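**접수 내용: 카드 날개가 자꾸 들떠요 (Monday 아니고 월요일 오전 접수)**

안녕하세요, 위규리예요! Prilelex 카드 키트로 접는 카드를 만드는 중인데 종이 날개가 말썽이라 또 글 남깁니다. 지난번에 데즈먼드 블랙우드 님이 알려주신 방법은 다 해봤어요.

- 풀을 가장자리까지 넓게 바르기: 그날은 괜찮다가 다음 날 접힌 쪽부터 들뜸
- 책으로 80분 눌러두기: 조금 나아졌는데 모서리는 여전함
- 200g 종이로 바꾸기: 오히려 더 뻣뻣해서 실패ㅠㅠ

연필꽂이는 늘 쓰던 자리 그대로예요.
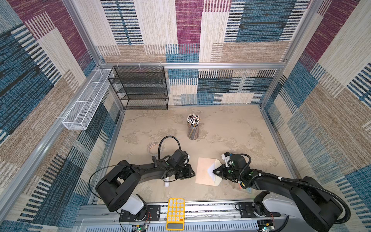
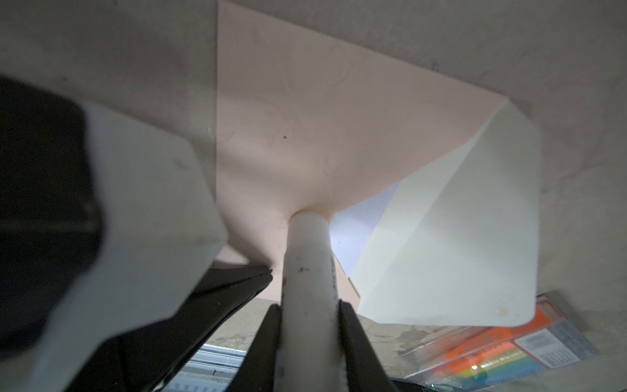
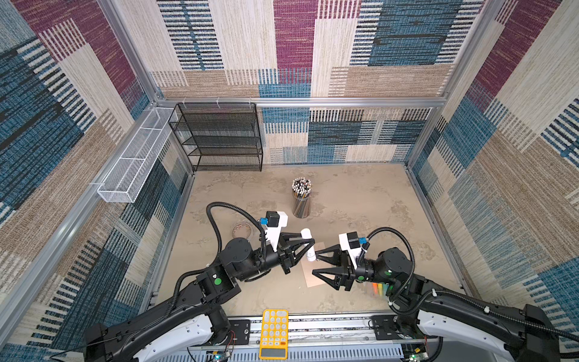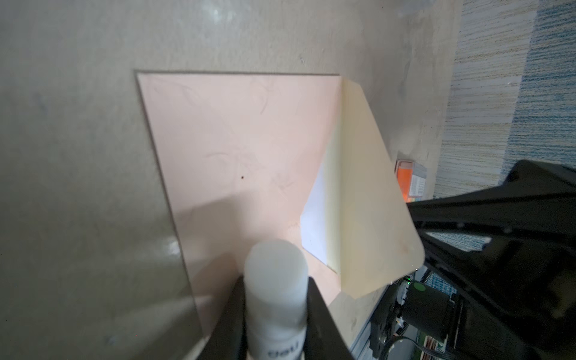
그리고 궁금한 게 하나 더 있는데요, 설명서 3쪽에는 접는 선을 먼저 눌러준 다음 풀칠하라고 되어 있잖아요. 저는 여태 풀부터 바르고 접었거든요(설명서를 늦게 읽었어요...). 혹시 이 순서 때문일까요? 아니면 Hundel 양면테이프로 갈아타는 게 나을까요? 테이프는 한 번 삐뚤게 붙으면 떼기가 힘들어서 웬만하면 풀로 끝내고 싶어요!

**답글 (데즈먼드 블랙우드)**
순서부터 바꿔보세요. 접는 선을 자로 꾹 눌러주고, 날개를 두어 번 접었다 편 뒤에 풀은 안쪽에만 얇게요. 모서리는 집게로 집어두시고요.

**추가 (위규리, 저녁)**
오, 자투리로 해봤더니 훨씬 얌전해요! 모서리 한쪽만 살짝 뜨는데 이건 제가 집게를 너무 빨리 뺀 것 같아요. 내일 아침에 한 번 더 보고 괜찮으면 986번 티켓 닫을게요.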